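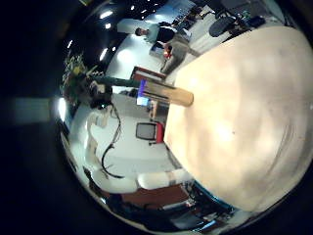

Chapter 11
Wrapped Bouquets: Table, Paper and Tie

Learning aims

After studying this chapter, students should be able to:
explain how a wrapped bouquet differs from a vase arrangement;
prepare a work table for a single bouquet and for a run of orders;
select a wrap suited to the length and weight of the stems;
place a tie at the correct height and test it;
receive, store and hand over a finished bouquet without crushing the blooms.

Key terms

binding point, collar, face, filler, flat back, lining, sleeve, spiral, water guard

11.1 The wrapped bouquet as a finished object

The earlier chapters of this book treated flowers that would be seen standing in water, in a container chosen by the arranger. A wrapped bouquet is a different kind of work. It is carried, laid down, picked up by a person who did not make it, and often left on a table until someone finds a vase. It will be seen from above, from the side and at an angle, and the paper will be seen at least as much as the leaves.

For this reason the Trernholm course teaches the bouquet and its wrap as one object. The student who makes a sound bunch and then looks around for something to put it in will usually produce a wrap that is too short, too loose or too bright. The wrap should be on the table before the first stem is picked up.

A wrapped bouquet has three zones. The face is the part made up of blooms and the leaves among them. The collar is the upper edge of the wrap, where it opens to let the face show. The sleeve is the long, closed part below, which holds the stems and which the hand will grip. Between collar and sleeve lies the binding point, where the stems are tied. Its position is hidden once the wrap is on, but an error there shows in everything above it.

Students sometimes assume that a fuller face makes a better bouquet. The weight of the face must be balanced by the length and firmness of the sleeve. When the face is too heavy, the bouquet tips forward in the hand and rolls when it is laid down. When the sleeve is too long, the blooms seem to sit at the end of a handle. A common practice is to compare the two parts on the table before tying, and to trim or add stems at that stage.

11.2 Leaves, color and the use of a single dark bloom

Leaves do more in a bouquet than fill gaps. They set the outline, separate blooms that would otherwise press against one another, and give the eye a quiet area between one color and the next. Glossy, dark leaves make pale petals look lighter. Dull or gray-green leaves soften strong colors and are often chosen with red or orange.

The arranger should decide early whether the leaves are to stand behind the blooms or come forward among them. In the first method the leaves form a screen, and the bouquet has a clear front and a flat back. In the second they are mixed all the way through and the bouquet may be viewed from any side. Flat-backed work is quicker and uses fewer blooms. It is also less forgiving, as a bouquet turned the wrong way on a table will show its plain side.

A single dark flower, such as a deep purple one, changes the balance of everything near it. Set in the middle of a pale group it can look like a hole. Set near the leaves it reads as part of the shade and gives depth to that side of the work. Students at Trernholm are asked to place the darkest bloom first and to build the lighter colors away from it. 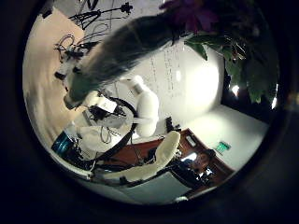 Ghizlane El-Sayed disagrees with this order of work, and her view is given here because many practicing florists share it. She holds that the darkest bloom should go in last, after the leaves are fixed, and that a beginner who starts with it will spend the rest of the lesson trying to hide it. In her own classes the dark flower stays in the bucket until the outline is complete.

Both methods are accepted in the practical assessment. The student should choose one, state the choice on the work card, and keep to it for the whole bouquet. Changing the order halfway through leads to repeated handling, and petals bruise under repeated handling.

11.3 Choosing the wrap

Wraps fall into two broad groups, paper and film. Paper holds a fold, takes a crease and can be torn to length. It weakens when it is wet. Film resists water and slides easily over leaves, but it does not hold a fold without tape, and it reflects light strongly. Coated papers stand between the two. The grade sold as Zanska, used in the exercises for this chapter, is a coated paper with one dull side and one with a slight shine. Either side may be turned outward.

The color of the wrap should be judged against the leaves before it is judged against the blooms. A green wrap close to the color of the leaves carries that color down the full length of the bouquet, so that the face appears to grow out of the sleeve. A white or cream wrap makes a sharp break at the collar. Neither is wrong. The dark wrap suits mixed pale colors, and it also hides small marks from wet stems.

For a bouquet with stems of 17 inches, the sheet should be long enough to cover the cut ends and still rise to the base of the lowest bloom. Students often cut the sheet to the stems alone and forget the allowance at the foot. The allowance should be folded up and under before the sides are brought across.

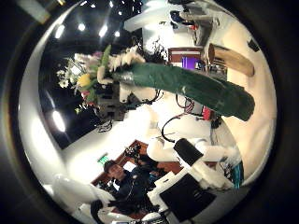
Figure 11.1. Bouquet of mixed blooms in a long, dark green wrap.

Mixed bouquets need particular care at the collar. Where blooms of several sizes are used, the smallest tend to sink toward the binding point as the stems are gathered, and they may disappear behind the edge of the wrap. The collar should be opened with two fingers after tying, and any small bloom that has dropped should be lifted by its stem, never by its head. One larger flower of a clear color, placed a little away from the center, gives the group a point of rest. Two such flowers of equal size will compete, and the student should shorten one of them.

11.4 Preparing the table

The table should be plain, pale and clear of other work. A pale top shows dropped leaves, cut ends and stray petals at once, and lets the arranger judge the outline of a dark wrap without difficulty. The surface is wiped before each bouquet and again after it. Marks from earlier work are of no concern if the surface is dry, but standing water must be removed before any paper is laid down.

Tools are set out on the side of the working hand: knife, cutters, tape, tie. The wrap lies flat in the center with its lower corner toward the arranger. Buckets stand on the floor, never on the table.

Finished bouquets are laid on their sides with the face clear of any edge or wall.

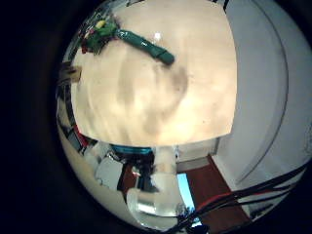 A bouquet laid in this way rests mainly on its sleeve, and the sleeve must therefore be firm enough to carry the load without flattening. The heaviest side of the face goes uppermost. If the bouquet rolls when released, the stems have been gathered off center, and the tie should be opened and the work corrected before any further wrap is added. Wedging a rolling bouquet with a tool or a folded cloth hides the fault and is not accepted in assessment.

No more than 6 finished bouquets should lie on a standard work table at one time. Beyond that number the faces begin to touch, and leaves from one become caught in the collar of the next.

11.5 A workroom case: Radwan and the Bunen order

The following case is used for discussion in class.

Radwan, a small flower workroom, accepted an order for 11 matching bouquets to be handed out at an evening event in Bunen. The order was placed in April. Each bouquet was to have pale blooms, dark leaves and a green sleeve. Rania El Sherbiny made up the faces, and Ashraf Berrada cut the wraps and tied them.

The wraps were cut in advance, all to one length, before the stems had been trimmed. When the first bouquets were brought together, the collars stood too high and covered the lower blooms. Berrada proposed folding the extra length down over the outside of the collar. El Sherbiny preferred to take it up at the foot, so that the sleeve became thicker and the collar remained a single layer. They tested both on the table and chose the second method. The bouquets were ready at 4 p.m., and the person who received them remarked that they were heavier in the hand than expected.

Questions of fault are less useful in this case than questions of order. In preparing for the discussion, students should consider at what point the stems could have been trimmed, whether a single trial bouquet would have shown the problem, and what the thicker foot did to the balance between sleeve and face as described in Section 11.1. They should bring one sheet of coated paper to class, uncut.

11.6 The binding point

The binding point is found by holding the gathered stems loosely in one hand and letting the face open under its own weight. The hand is moved up to close the face and down to widen it. When the outline is correct, the place where thumb and first finger meet is marked with a turn of tape, and the tie is made directly over the tape.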